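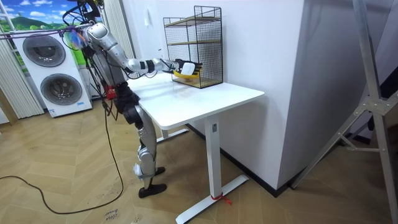 Helpers wanted for a humanoid robot build, Fitambridge, starting November

Hi! I'm Dace, and I'm looking for a few people to come and work on a humanoid with me and Thibault Vasseur. It's a shared workshop, we both have day jobs, and most of what we do happens in the evenings with a pot of coffee going.

The project is called Ponar. It's a two-legged robot with multi-fingered hands, and the job we've set it is putting things away: pick up a piece of fruit, get it onto the right shelf of a wire basket, let go, don't take the basket with you. I love this job. It sounds so small, and then you spend a whole evening on one wrist angle (I have, more than once).

What we need most is somebody who likes cables. We have black wires hanging off the torso, a long one across the floor, and the support lines overhead, and I'd love a proper harness with connectors you can undo without swearing. If you've wired a motorcycle, a boat or a stage rig, please write to me!

We could also use:

A Python person for the grasping code. Thibault wrote nearly all of it and would like company.

Someone handy with metal and brackets. The hip area is bulky and I have ideas, but I'm slow on the mill.

One or two patient people to run trials, reset the basket and write down what happened. No experience needed, and you'll learn plenty just by being there.

Time: 5 hours a week is fine, more if you get hooked. Ages 20 and up, please (that's the workshop's rule for the machine room). It's unpaid, I'm sorry to say, but you get a key, a shelf, and use of all the tools, and I'll cover your parking.

We're in unit 24 of the Garnex building, second door past the loading dock. Ring the bell marked Konstantinidis and give it a minute.

To apply, send me a few lines about something you've built or fixed. Photos are great, résumés are optional. Put "Ponar" in the subject so I can find it. I'm reading everything as it comes in, and Thibault and I will start inviting people over for a visit in the first half of November.

Dace Laur
30 October 2024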